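3.2 Litter recovered from the Flukosside side channel

The May clean-up covered both banks of the channel from the Plindon weir to the road bridge. Litter was bagged by bank section and taken to the site store for sorting.
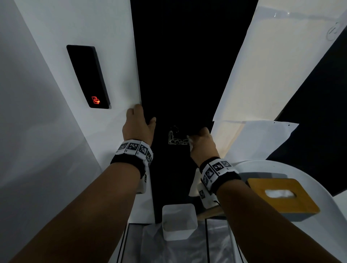 Figure 3. Hands at the dark door, the right hand on the chain latch.

3.3 Sorting and counting

We split the channel into 40 sections of equal length. Each bag carried a section number and a letter for the left or right bank. Bags were emptied onto a sheet one at a time and the contents sorted by material, following the list in Bakos (Appendix B). Pieces smaller than a bottle cap were left out of the count, as recovery of small fragments differed too much between teams.

In total 1722 items were recorded. Of these, 1254 were plastic, mainly food wrappers, bottle caps and lengths of cord. The remaining 468 were metal, glass, treated timber and cloth. Large objects such as tyres were counted as single items and weighed separately.

Litter was densest in the four sections below the Roluden outfall, where reeds had been replanted the previous spring. The stems hold back floating material when the water drops. Sections upstream of the outfall held less plastic but more glass, most of it in the gravel beside the footpath.

Krisztina Bakos repeated the sorting for a subset of bags without seeing the first results. Her totals matched ours for metal and glass. For plastic they were slightly higher, mostly where a torn wrapper had been entered once in the first count and as separate pieces in the second. We kept the first count in Table 4.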